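Acta de la reunión de seguimiento del proyecto Sevemau
Grupo de manipulación, Rurkent
Fecha: 13 de septiembre de 2024

Asisten: el equipo de aprendizaje, el equipo de recogida de datos y, por videollamada, la parte de Saraç.

1. Aprobación del acta anterior
Se aprueba con una corrección. Donde se escribió "secadora" debe decir "lavadora".

2. Estado de los datos
El equipo de recogida informa que el conjunto de la tarea de lavandería tiene ahora 645 demostraciones. De ellas, 335 son del conjunto antiguo y fueron grabadas solamente con la cámara de muñeca. Las demás incluyen también el registro de fuerza en la pinza. Saraç pregunta si es posible completar las antiguas con una fuerza estimada. Se contesta que la estimación no es fiable cuando los dedos tocan el borde de la goma, y se decide no hacerlo.

3. Resultados del método Palluvix
Se presenta la comparación entre la política de base y Palluvix, que elige el punto de agarre con la imagen de muñeca y vuelve a elegirlo si la tela se desliza. Se hicieron 50 ensayos con cada política, con la misma prenda y la misma posición inicial del cesto. Palluvix termina la tarea más veces, pero la diferencia aparece casi toda en la fase de sacar la prenda del tambor. En la fase de soltarla dentro del cesto, las dos políticas se comportan igual.

Se discute largamente el fallo más frecuente: la pinza entra demasiado alta y cierra sobre el metal del tambor. Una parte de los presentes opina que son los reflejos del acero, que confunden la estimación de profundidad. Otra parte opina que el problema es el recorte de la imagen, que deja fuera el labio inferior de la goma. No se llega a un acuerdo. Se harán las dos pruebas por separado, cada una con el resto de los parámetros sin cambiar.

Saraç pide que en el informe no se escriba "tela" en general, porque hasta hoy se ha evaluado con una sola prenda. Se acepta el cambio de redacción.

4. Próximos pasos
a) Entrenar otra vez sin las demostraciones antiguas, para saber cuánto aportan.
b) Grabar 300 demostraciones nuevas con prendas oscuras y con el cesto en posiciones diferentes.
c) Repetir la evaluación con la puerta medio cerrada. Queda pendiente definir el ángulo.
d) Enviar a Saraç el borrador del informe antes de diciembre.

5. Ruegos y preguntas
Se pide que los ensayos interrumpidos por la parada de seguridad se guarden en una carpeta aparte y no se borren. Se aprueba.

Anexo al punto 3. Tarea de lavandería: prenda roja en el tambor, puerta abierta, cesto delante de la máquina.
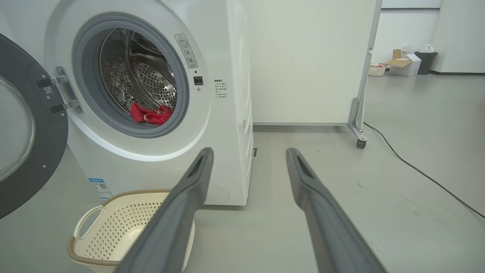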